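About Dudholm

Dudholm is a small company that finds out whether machines can do chores yet. The short answer, as we write this in September, is "some of them, on a good day, if you clear the table first." The longer answer is what our customers pay for.

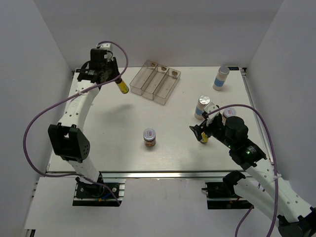
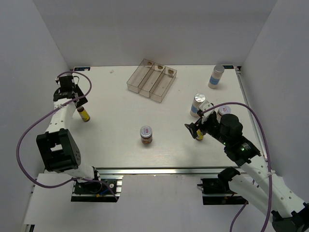 The jars-and-tray bench: two arms, one tabletop.

We started in Ostard in a unit behind a tile shop, after years of working in places that bought robots and then quietly hired people to stand next to them. We figured somebody ought to check first. So that is the business. A shop, a packing room or a care home sends us a job it would like to hand over, we set it up on a bench, and we keep trying until we can give a straight answer.

What we test

Mostly the dull stuff. Picking up a small bottle and putting it down somewhere useful. Sorting jars. Loading trays. Folding towels, which we have come to dread. Our chore list now stands at 362 entries, nearly all of them things a bored teenager can do while looking at a phone. Of those, 17 have earned our top mark, which means we would let a machine do the job overnight and go home. Another 35 are marked "fine, but stay in the building."

The rest are a work in progress – we have been told this is the polite way to put it.

How we score

Every attempt gets logged, including the embarrassing ones. Our longest run on a single chore was 2726 attempts at putting a lid on a jar, and the customer got the whole record along with a bill. We count a try as a success only if no person touched anything between the start and the finish. Nudging the jar back with one finger is a person touching something. We have had long arguments about this and the finger always loses.

Speed gets its own line in the report. Plenty of machines will do a job correctly at a pace that makes you want to take it away from them.

Our projects

Gernness is our kitchen and pantry program, covering jars, drawers, dishes and wiping down. Nambiar is the shop-floor side: bins, parts, labels and small packing. They share benches, tools and one good screwdriver.

What we don't do

We don't sell robots, and we don't take a cut from anyone who does. We also don't make videos with music on them. If you want to know when a machine will clean your whole house, we would like to know too, and in the meantime we own a mop.

Working with us

Send us one chore, described as plainly as you can, with the worst version of it included. Visitors are welcome in the mornings. Please bring the real jars.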